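Gresetti's two-armed robot stopped again in February, and the vendor's explanation hasn't gotten any better with repetition. The arms halted partway through a packing routine and came back up without a person resetting them. The fault log called it a "soft hold." Most of us would call it an unplanned restart.
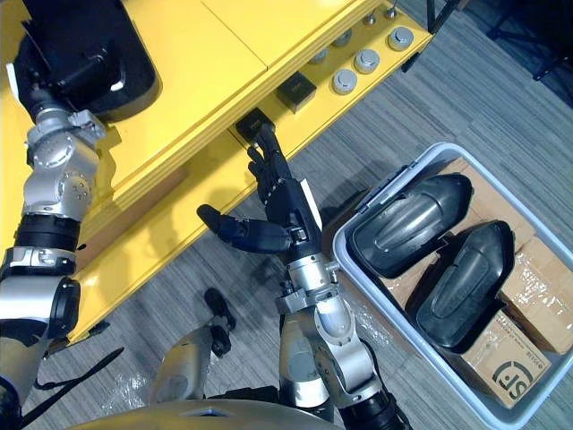 Gresetti says the trouble was a torque reading that drifted out of range, and that a patch took care of it. We've heard that before. The patch shipped to the Gresik site in the fall was supposed to cover the same reading, and the log there picked up 300 more holds after it went in. The company counts 4,000 clean cycles since then, but a cycle that pauses and picks itself up again gets marked clean.

What bothers us more is where people stand. The written procedure keeps everyone back while the arms are live, then sends an operator in to clear a jam once motion stops. If a hold looks the same as a stop from three feet away, that procedure is worth very little. 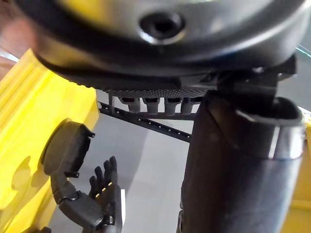 SAFETY WATCH

Varnance, the outside firm hired to go over the logs, looked at 905 entries and could match 525 of them to a known cause. Gresetti's summary describes this as "strong coverage." The remaining entries get one paragraph and no table.

We asked whether the restart can be locked out until someone presses a button. The answer was that it's under review, with no month attached. Until there is one, our advice is to cut power at the wall before reaching in, whatever the status light says.
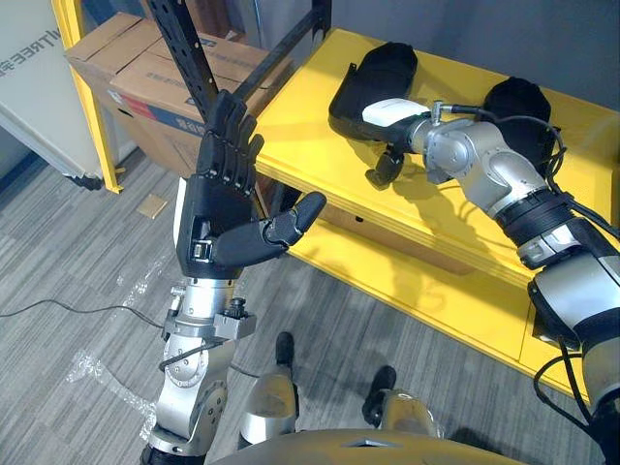

Both arms at the yellow table.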